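Call for Participants: Household Packaging Legibility Study
Troncoso Consumer Research, Clurevdale

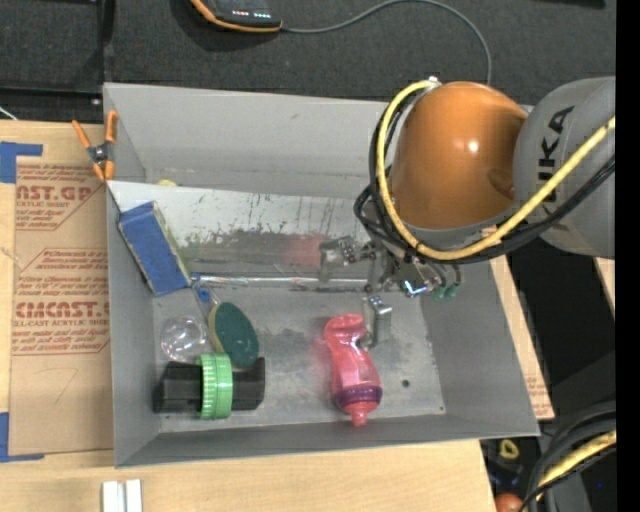
Gray bin and pink bottle, with robot arm.

Troncoso is recruiting adults for a study of printed directions on household cleaning products. The study measures reading speed and error rate at different type sizes and contrast levels. Results will be used to revise the label guidelines issued to Stokthorpe plant staff.

Eligibility
Participants must be 18 or older and read English daily. Glasses and contact lenses are permitted. Persons employed in label design or printing are excluded.

Procedure
Each participant attends 3 sessions of 90 minutes. Sessions consist of timed reading, a recall test and a short written questionnaire. No product is opened or handled without its cap. Sessions run in September, with first arrivals at 8:30 a.m.

Payment
$90 per completed session, paid by check after the final visit. Partial attendance is paid per session. Parking is free in the Jitero lot.

How to apply
Request the screening form from Hinata Takeda, study coordinator, Room 900, and quote reference 1262. Questions about data storage go to Cameron Stubbs at the same office. Applicants will be notified of their session times by mail.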